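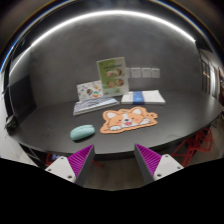 Mint-green mouse and corgi mat on the dark grey table.

Celum wireless mouse: four months of office work

I do the accounts and correspondence for a small lettings business, mostly from home, and I go through mice faster than I should. The last one was a full-sized black thing that came free with a computer. It worked, but the left button had started to register two clicks for every one, and in a spreadsheet that gets old quickly. I ordered the Celum in February and have used it every working day from then on. I paid for it myself.

What I wanted was dull. Quiet buttons, a battery I could change without a special cable, and a shape that didn't make my wrist ache by mid-afternoon. I don't play games and I don't edit pictures. If you do either of those things you will want a different review.

Setting up

There is very little to say. You put in the battery, plug the small receiver into a USB port and wait a few seconds. My computer found it without being asked. There is also a Bluetooth mode, which you reach by holding down the button underneath until the light changes colour. The leaflet explains this in type so small that I had to take it to the window. The receiver has a slot inside the battery cover, so it has somewhere to live when you travel.

The Celum program is optional. I installed it to change the pointer speed and then removed it, and the mouse kept the setting. I was pleased about that. The program wanted an account and an email address before it would do anything beyond the basics, and I don't think a mouse needs my email address.

Shape and size

It is low and smooth, and narrower than my old one. For the first week I disliked it. My ring finger had nowhere to go and ended up dragging on the table. By the second week I had stopped noticing, and now the old one feels like holding a loaf. I have medium hands. My brother-in-law, who has large ones, tried it for ten minutes and handed it back.

It is the same on both sides, so left-handed people can use it. Rochelle Ellery, who shares the work with me and is left-handed, borrowed it for a fortnight while hers was being replaced and got on well with it. She did point out that there are no side buttons at all. I never used mine for anything except going back a page by accident, so I don't miss them, but plenty of people will.

Buttons and wheel

The buttons are quiet. They still make a noise, a soft tap, but I can work in the same room as someone on the telephone without getting looks. The travel is short and both buttons feel alike, which was not the case with the Pagano I had before the black one.

The wheel is the weak part. It turns in steps, and the steps are rather faint, so on a long sheet I sometimes overshoot by a row or two. My main tenancy spreadsheet runs to 2,859 rows. Going from top to bottom of that with this wheel is slow work, and I have gone back to using the keyboard for it. Pressing the wheel down to open a link in a new tab takes more force than it ought to, and once in a while it scrolls as well.

Tracking

There are 2 speed settings on the switch underneath, 400 and 2,000, with nothing between them unless you install the program. At 400 I run out of table before the pointer gets across the screen. At 2,000 it is too quick for picking out small boxes. I turned the pointer speed down a little in the program and left it there, and it has been fine.

It works on bare wood, on card and on the cloth mat I use in the kitchen. On a glass table at my sister's it was hopeless, but so is everything else I own. It wakes from sleep with a short delay, perhaps half a second, and the first click after lunch is usually lost. You learn to give it a nudge first.

Battery

It takes one AA. I am still on the one that came in the box. I switch the mouse off at the end of the day - most people probably won't bother - so my result may be better than yours. There is no warning light that I have seen, and I suppose I will find out when it stops.

Wear and cleaning

The pale green looked as though it would show every mark, and it does pick up a faint greyness where the thumb rests. A damp cloth takes it off. The coating has not gone sticky, which is what happened to my old Fliseo after one summer. The feet underneath are thin and I can already feel a slight scratch on the harder surfaces. I have not found replacements for sale.

Other ones I looked at

The Tisutari costs a bit more and has a much better wheel, heavy and precise. I tried one in a shop and nearly bought it. The buttons were too loud for me, and it only came with a built-in rechargeable battery. If you spend all day in long documents and work alone, I would buy that one instead.

The Fliseo is cheaper and I would leave it where it is, for the reason given above.

Would I buy it again

Yes, at the price I paid. I have got used to the wheel, more or less, and my wrist is better than it was in the winter. I'd like a third speed setting and thicker feet. Rochelle has since ordered one for herself in white, and hers has the same faint wheel, so I don't think mine is a faulty one.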